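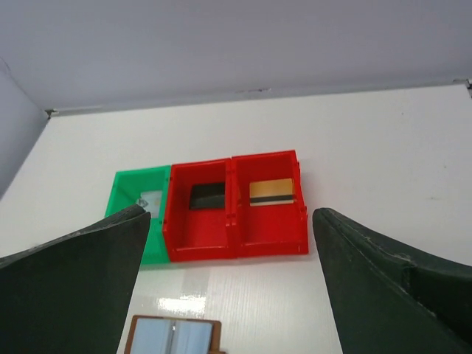 A gripper that can pick up a bank card can pick up most of what passes over a shop counter, in the view of one reader who wrote to us after our June piece on packing arms, and who went on to ask why reviewers always test with foam cubes and tennis balls. The letter was short and a bit cross. It also had a point, so we spent the next issue's bench time on cards.

Cards are awkward. They are thin, stiff and slippery, and when one is lying flat there is no edge to get hold of. Stand one up against the back of a small plastic bin and the job changes. Now there is an edge at the top, but there are walls on both sides, and a pair of wide fingers has to come in without knocking them. We used three bins joined in a row, one green and two red, with a card leaning in each: a whitish one in the green, a black one in the middle and a gold one on the right. The task was to lift a card out, carry it clear and put it into a holder nearer the arm.

Three makers lent us fingers. All three sets went on the same arm with the same wrist camera, and we changed nothing else between runs except the grip force, which each maker asked us to set to its own figure. We did 70 lifts with each set, spread over the three cards. Anything that dropped, bent a card or shifted the bins counted as a miss.

The Fikov set came first. These are narrow steel fingers with rubber tips, sold mainly for electronics work. They fit into a bin with room to spare and they hold a card very firmly once they have it. The trouble is that they want to be in exactly the right place. If the card was leaning a little more than the last one, one tip touched first and pushed it over, and after that the card was flat on the floor of the bin and out of reach. Fikov's handbook suggests a slow approach for thin parts. We tried it, and it helped, but each lift then took so long that we would not want to stand behind it in a queue.

Van Wyk sent soft fingers, broad at the bottom and tapering to a squared tip, with a covered pad on the inside. They look too big for the job. In use they were the most forgiving of the three. The pad gives when it meets the card, so a small error in angle does not matter much. The width is a nuisance at the ends of the row, where the outer finger comes close to the wall of the bin, and we moved the bins twice before we were happy with the approach. The fingers also hide a good deal from a camera mounted at the wrist. Anyone planning to guide the arm from that view alone should try it with the fingers fitted before buying.

The Dostidov fingers are a compromise, with a stiff back and a thin soft face. They did well on two of the cards and badly on the black one. We put this down to the camera at first. The black card has a shiny face and the lights in our room are overhead, so the picture has a pale band across the top of it. Turning one light off made a small difference. Lowering the fingers by 2 millimetres made a bigger one, and the makers have since told us that the soft face does not reach all the way to the tip.

The controller for all of this was a Wisen box, bought secondhand for 400 pounds. It has an old screen and a loud fan. It let us save a position, name it and call it up again without writing any code, and by the second afternoon that mattered more to us than anything on the specification sheet. Its one bad habit is that it forgets the grip force when the power is cut. Write the number on a bit of tape and stick it to the lid.

On price, the Van Wyk pair costs 746 pounds with the mounting plate. Fikov charges less for the fingers and more for the plate, so the two end up close together. Dostidov only sells through dealers, and the quotes we had did not agree with each other.

For cards in bins we would take the Van Wyk fingers and live with the width. For small hard parts in a fixed tray we would go back to Fikov. We have kept the Dostidov set for another month, as a longer soft face is due and the makers have offered to send it for the same arm.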